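Let the robots learn from our messy bedrooms

For years I have read breathless pieces about the household robot that is almost here, and for years I have looked up from them at a house that still needed picking up. So I didn't expect to get excited about the thing that finally won me over, a pair of hand-held grippers and a subscription from a company called Lotano.

If you haven't come across it, the kit works like this. You hold a gripper in each hand and do an ordinary chore. You squeeze, the fingers close, and a camera on the tool records what happened. Lotano collects the recordings and uses them to train robot arms, and the people who make the recordings get paid by the accepted hour. The starter kit rents for 3 months at a time, and the deposit is $358, which is steep, and I'll come back to that.

What I love is where the work gets done. Eusebio Barrios, who runs the home program out of Dodthorpe, told me his first recordings were made on a bench with wooden blocks, and the arms trained on them were hopeless with a sock. Now the company wants sheets that don't lie flat, closets the way people keep them, and toys with ears and hats and keychains hanging off them. A plush toy gives when you pinch it. It snags on the one beside it. Anyone who has packed up a kid's room knows there is a whole craft in that, and I find it thrilling that somebody wants to write the craft down!

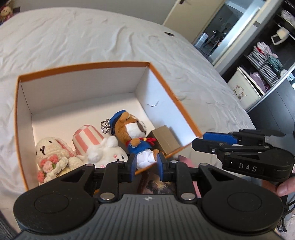
It's slower than doing the job with your fingers, of course. My first evening I managed 119 clips, and Lotano turned down a good many of them, mostly for going too fast. By July I was up to 284 in a week and had stopped dropping things. You get oddly fond of the little pads. You also start noticing your own hands – how you tip a box before you reach in, how you pick up something soft by its thickest part – and I can't remember another gadget that made me pay attention like that.

I do have complaints. The deposit should be halved, or waived for anyone who finishes the first month. The cable gets in the way whenever you reach across yourself, and Umali, the upload app, lost an entire afternoon of my work and offered me a coupon. Then there's privacy. You are recording the inside of your home, and the page that explains who gets to see it runs longer than my lease. A friend in Cimstead sent her kit back over that page, and I think she had a point. Lotano should put it in a dozen plain sentences and let people delete a clip after it has been accepted.

Still, I'd take this over another stage demo any day. If a machine is ever going to help my mother change her bed, it will have to learn from beds people sleep in, and the people who make those beds should be paid for the lesson. I've renewed for another term, and I've asked for a longer cable.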